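Kinby toy car, black and yellow

Home > Toys > Cars and vehicles > Kinby

The Kinby is a battery car for indoor play, made by Fellar. It has a black upper body with a yellow lower edge and black wheels with silver hubs. It is small enough to be picked up and carried by a child, and it weighs 260 g without batteries.

The car drives forward when the switch is on and turns away when the front bumper meets a wall or a chair leg. There is no remote control to lose or pair. It runs best on boards, vinyl, tile and short carpet. Long pile and loose rugs will slow it down and use up the batteries sooner.

Batteries

Batteries are not supplied. The compartment is on the underside, so turn the car over on a table or a board before you start. Make sure the switch is off. Lift the cover away and keep it somewhere safe, along with the screw. Put each battery in the way round shown by the marks in the compartment, and press it down until it sits flat. Refit the cover before switching on.

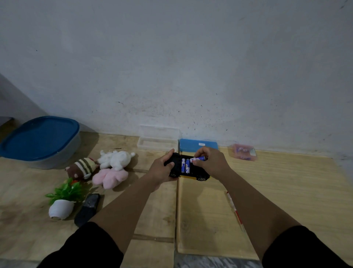
Fitting the batteries from the underside of the car.

Use batteries of the same make and type, and change the full set together. Do not mix old with new, or rechargeable with ordinary. If the car is going to be put away for the holidays or longer, take the batteries out first. An adult should do the changing.

If the car does not run after a battery change, check that every battery is the right way round and that the metal contacts are clean. A dry cotton bud will clear most dirt. Hair and carpet fluff can also wind round the axles and should be pulled out with tweezers.

Cleaning

Wipe with a damp cloth and dry straight away. Do not put the car in water or use it outdoors on wet ground.

In the box

Kinby car
Battery cover and screw
Instruction leaflet

Guarantee

The car is covered for 2 years from the date of purchase. Keep your receipt. The guarantee does not cover damage from leaking batteries.

Delivery and returns

Orders placed before 2 pm leave our Chambi warehouse the same working day. Unused cars can be sent back in their original packaging. Spare battery covers and wheels are sold separately and can be found on the Fellar spares page.

Also in this range

Indar tipper truck
Indar breakdown lorry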